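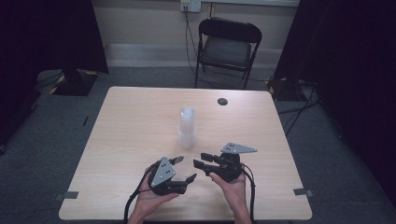 Slide 4: Cups on the table

2 min read
Print | E-mail

– Start with the table. Light wood grain, cable hole toward the back, folding chair behind.
– The Skorkavstead office goes through nearly 3,000 cups in April. Say the number slowly.
– Keep cups nested until people arrive. A tall stack takes no more table than one cup.
– Put the stack near the middle, away from the cable hole.
– Somico sleeves hold 28. Open one at a time.
– Pause for questions, then go to the Nurkel room plan.

Related
Folding chairs: 12 to a cart
Where the Butt building keeps its supplies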